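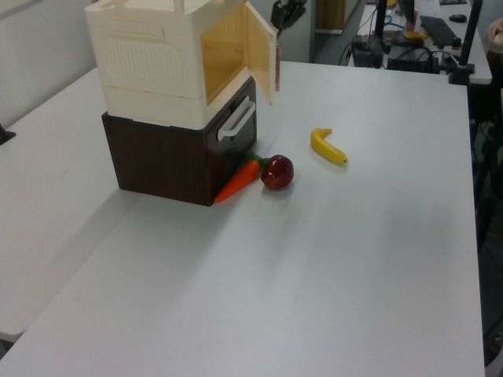

3. Data Collection

3.1 Workspace and objects

All demonstrations were recorded on a light gray tabletop. The main prop is a two-tier toy kitchen cabinet: a dark brown lower box with a white handle and a cream upper unit with a hinged door. Three toy foods are used, a carrot, an apple and a banana. The task is to pick up a named food and place it inside the upper unit. Each episode begins with the door open and all three foods on the table, in an arrangement like the one shown.

3.2 Procedure

We collected 200 demonstrations by teleoperation over 4 sessions in February, with 2 operators alternating. Before each episode the operator drew a start layout from a printed sheet and set the foods by hand. Layouts with the carrot and apple touching were kept in the set, as the earlier Plendetti baseline had been trained only on separated objects and we wanted to test that case.

An episode was ended by the operator with a foot pedal. Drops were kept if the food was picked up again within the same episode. Episodes in which the cabinet moved from its taped position were discarded and repeated — this happened mostly with the banana, when the wrist made contact with the door on approach.

3.3 Processing

Recordings were cut into fixed-length segments with the Skerkach toolkit, giving 3,885 training segments after idle periods were removed. Each segment carries the name of the target food and a phase label (reach, grasp, carry, release). Phase labels were assigned from gripper state and corrected manually where the grasp had been attempted more than once.

3.4 Known limits

The cabinet position is the same in all episodes, so the policy in Section 4 should not be expected to handle a shifted cabinet. Lighting was not varied. Opening and closing the door is left out of the task.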